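Re: [benchtop-automation] Anyone using the Jikon small parts kit?

From: Styliani Andreadis
To: benchtop-automation list
Date: Tuesday, October 26, 2021
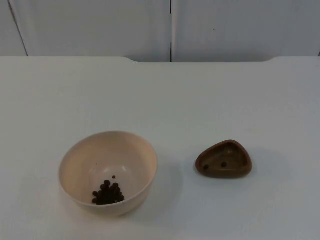

Photo: S. Andreadis, bead transfer task, fixed camera

Replying to the question from last week, quoted here so the thread stays readable:

> We are looking at the Jikon small parts kit for a packing bench. The
> work is picking single items out of a bowl and putting a set number
> in a tray. The sales page says it handles "loose round items" but
> gives no numbers that I can find. The Zetetti kit costs less and the
> Vomar one costs more, and I can't tell what the extra money buys.
>
> Has anyone run the Jikon one for longer than an afternoon? I would
> like to know:
>
> - how long setup took
> - how it does when the bowl is nearly empty
> - whether the camera has trouble with pale containers
> - what you had to buy on top
>
> We have a two-finger arm already and would like to keep it.

I have had the Jikon kit since August. We assemble sample packs for craft stores, so our items are beads, small buttons and a few kinds of seed. I bought the kit with our own money and have no tie to the company. The arm was here before, same as yours.

First, what comes in the box. You get the fingertips (two pairs, one narrow and one wide), a camera with a clamp, a cable for the camera, and a license for the software. You do not get a table, lights or containers. The manual suggests containers by size and shape but does not sell them.

Setup took me most of two days. The fingertips went on in less than an hour. The rest of the time was the camera. It has to be fixed so it cannot move at all, and the clamp in the box is not good enough for that. Mine slipped twice before I replaced it with a bracket from Grabowska, who make brackets for lab shelving. After that I did the calibration once and have not had to repeat it. If you already have a solid post near your bench, you may get by with what you have.

The photo at the top is our test layout. Source is the cream bowl on the left, target is the brown dish on the right, and the dark brown beads are the hardest item we handle on a regular basis. They are round and glossy, and they roll when a fingertip touches them off center.

I ran 300 picks with the beads, one bead per pick, bowl to dish, same positions each time. I refilled the bowl whenever it got low, except in the last part of the test, when I let it run down on purpose. Of the 300 picks, 8 failed in a way that needed me to step in. Most of those were a bead squeezed out sideways and lost on the table. The software does not look for beads outside the two containers you have marked, so a lost one stays lost until you pick it up yourself. There were other picks where the fingers closed on nothing and the arm tried again without help. I didn't log those separately and should have.

On your second question, the nearly empty bowl is the weak point. While there is a pile, the fingers can go into it and nearly always come back with something. Sometimes that something is two beads, and the software catches this only if you turn on the check after the grip. It is off by default. Turn it on. It makes each pick slower, but a pack with an extra bead in it is a complaint for us. With only a few beads left the arm goes after them one at a time, and they roll around the bottom. A bead sitting up on the slope also gives it more trouble than one in the pile, as the fingers come straight down and one touches the bowl wall first. I now stop at 40 beads and refill. Our feeder script does this from the running count.

On pale containers: no trouble with dark items. Our table is white and the bowl is cream, and the camera finds the beads fine. The dish gave me more to do. Its floor is a mottled brown, and dark brown beads on brown is not a kind thing to ask of a camera. With the default settings it would sometimes report fewer beads in the dish than were in there. I raised the exposure one step and redid the background capture with the dish empty, and the wrong counts went away. If your tray is close in color to your items, plan to spend some time on this. The reverse case is worse. We have an off-white button and I gave up on using it with the cream bowl. It gets a dark blue one now.

The dish has a rounded triangle shape, and the container tool in the software offers only circles and rectangles. I marked it as a circle that fits inside the walls. That works but wastes the corners. I wrote to Jikon about it and got a polite answer that drawn outlines are being looked at, with no date.

Lighting matters more than the manual lets on. I had a desk lamp at first, and the bright spots on the beads were read as separate items. Two flat panels, one on each side and aimed at the wall, fixed that.

Costs on top of the kit, then: the bracket, the two light panels, and containers. The software license is 349 a year after the first year, and this is on the order form but not on the sales page. Ask for it in writing. Without a current license the arm keeps running your saved tasks, but you can't add or edit any.

As for the others, I had the Zetetti kit on loan for a week. It wants you to use their own gripper, so it would not suit you. It was fine with buttons. I did not get through enough bead picks to give you a number. I have not used the Vomar kit. Somebody on this list had one last year, and I would like to hear from them too, mainly on whether it can pick up an item that has landed outside the tray.

Would I buy the Jikon again? For our volume, yes. It runs in the mornings while I do labels at the next bench, and I go over a couple of times to refill. I would not leave it alone overnight.

I can send my settings file for the beads if it helps. It is plain text and the exposure and grip check values are near the top. Tell me which arm you have, as the speed limits in it are set for ours and you would want to lower them for a first run.

Styliani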